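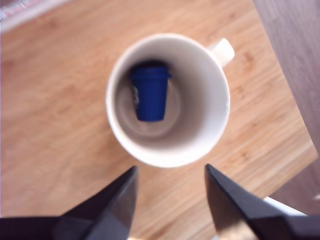
Small plastic cup stuck in a ceramic mug, and how to store the two together
Svenja Hollenstein, 24 June 2024

I am short of cupboard space and have started nesting small items inside larger ones. The mug is plain white ceramic with a thick rim. The blue plastic cup is much narrower and sits right down inside, leaning against the wall of the mug, so there is clearance at the sides. My trouble is with a second set, where the cup is a closer match. It went in dry after washing up and now will not lift out. I can turn it slightly but there is nothing to grip. The mug holds 400 ml. Is there a method that does not risk the glaze?

Kilian Bachmann

Ceramic and plastic expand at different rates, but with a mug you should avoid large temperature changes. Proceed as follows.

Fill the inner cup with cold water and leave it for 4 minutes. Stand the mug in a bowl of warm tap water, no hotter than 63 degrees, with the level below the rim. Empty the cup, put two fingers inside, press outwards and turn while lifting. If it does not move, put a drop of washing-up liquid in the gap and repeat. Do not use a knife. A metal blade leaves grey marks on the glaze and can chip the rim. 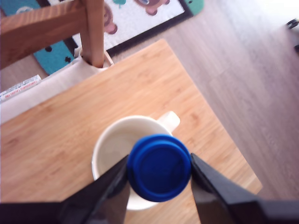 Do the turning on a table, with the mug upright and its handle pointing away from your working hand. A folded tea towel underneath stops it sliding on a smooth wooden top. Once the cup is out, check the inside of the rim for chips with a fingertip.

For storage, leave a gap of 7 mm all round, measured at the widest part of the inner cup. A strip of kitchen paper between the two also works.

Nattawut Nakpan

Washing-up liquid did it for me. I didn't bother with the warm water.

Jonas Pfister

Agree with Kilian on the gap. I would add that both should be fully dry before nesting, otherwise the mug smells stale after a few weeks. I keep mine on hooks now.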